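Does peat-free compost need more water? A report on our allotment trial
Sowmya Panicker and Harish Joseph

The bags of Bronum compost sold in our town say the mix "holds moisture for longer". We wanted to know if that was true or if it was just something printed on a bag. Our supervisor, Anil Poduval, thought we would find a clear difference. We were less sure.

Method
We filled two raised beds at the Vundale Road allotments, one with Bronum and one with ordinary soil from the site. Both were sown with the same lettuce seed. Each bed got water only when a finger pushed into the top layer came out clean. We wrote down every litre.

Results
Over the whole trial we used 3660 litres. The Bronum bed took slightly less than half. That sounds like a win for the bag until you look at where the beds were. The Bronum bed stood next to the hedge and had shade from three o'clock onwards. We did not swap them over, which we should have done.

The lettuces looked much the same in both. Gangadharan Rajan, who has the next plot, says his do as well in plain soil with leaf mould dug in, and he pays nothing for it.

Problems
The finger test depends on whose finger it is. We disagreed on several days and the notebook shows it. Slugs also ate part of one row.

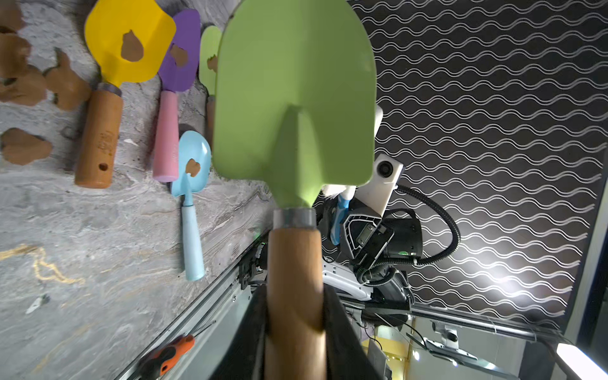
Department of Plant and Soil Studies, Nadar College
Small trowels with wooden handles are fine for planting out, but filling a bed with them is slow work and we would ask for a spade next time.

What we can say
We cannot support the claim on the bag, and we cannot reject it either. A second trial would need both beds in the same light and a proper moisture meter. Until someone does that, we would not pay extra for the compost.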